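What I learned from turning the table

It is now four months that I work on the same small question, and I promised to some readers that I would write it down when I have a result. I have half of a result. I write it anyway.

The question is simple to say. A policy learns to pick parts from a round tray and to put them in a second tray. In training the parts always lie still. What happens if the round tray can turn, and the policy never saw it turning? In our group we call the task Drallham, after a village which one of us likes, and the name has no deeper meaning. The learning code is called Menon, and it is older than my time here.

Everything is in simulation. I had a long discussion with myself about this in December, when I wanted very much to go to the real arm. But with the real arm I can do maybe one careful comparison in a week, and in simulation I can do it over night and then again when I find my own mistake. I find my own mistakes often, so the choice was easy.

First the data. I recorded 3974 episodes with a scripted expert. The script knows the exact position of every part, so it is a kind of cheating, but only the expert cheats. The policy gets the camera images and the joint angles and nothing more. I removed the episodes where a part jumped out of the tray because of bad contact settings. I should have fixed the contact settings first and recorded after. I did it in the wrong order and it cost me two weeks.

Then I trained two versions. The first one predicts one action at a time. The second one predicts 8 actions together and executes them before it looks again. Many papers say that the second way is better, and for the tray that does not move I can confirm it. The motion is smoother, and the arm does not hesitate above the part like a person who forgot why he came into the room.

With the turning tray it is different, and this is what I wanted to tell. When the tray turns slowly, both versions still work. When it turns a little faster, the version with 8 actions begins to miss, always on the same side. It closes the fingers where the part was and not where the part is. I looked at many of these failures one by one, and I am quite sure of the reason — the policy has made its plan and it is too loyal to the plan.

My first idea was to make the plan shorter. I tried 4 actions. The misses became fewer, but the shaking came back, and the shaking has its own price, because a shaking gripper pushes the neighbor parts away before it takes the one it wants. When the parts stand close together this is a big problem.

My second idea was better. I keep the long plan, but I let the policy look again in the middle, and if the new plan is far from the old one, the old one is dropped. If they are near, I mix them. The limit between "far" and "near" is one number, and I chose it by hand. I don't like this. A colleague from the Gristham workshop told me that everybody has such a number somewhere and only some people write it in the paper.
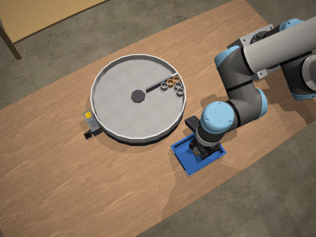 With the mixed plan the policy succeeds in up to 43 percent more of the fast episodes than the version with the fixed plan. I say "up to" because it depends a lot on the random seed, and with one seed the gain was almost zero. I have not understood this seed. I saved it and I will look at it again, because I have the feeling that it knows something which I don't.

Some smaller things, for those who do similar work. The delay between image and action must be in the simulation from the beginning. I added it late, and all my early numbers became useless. The shadows matter more than I thought: when I switched them off to save time, the policy trained with shadows became clearly worse, also with the still tray. And please write the rotation speed of the tray in the file name of the result. I have a folder with many results where I can only guess.

I also tried Grunov, the other simulator, for a few days. It is faster with contacts but I could not make the gripper linkage behave, the fingers were slowly opening by themselves, and I went back. Maybe it was my fault. If somebody has a working gripper model for it, please write to me.

Next I want to let the tray change direction in the middle of an episode. I expect that it breaks everything, also the mixed plan. The first training runs since this morning, and until it is finished I will clean up the code, which at the moment I would not show to anybody.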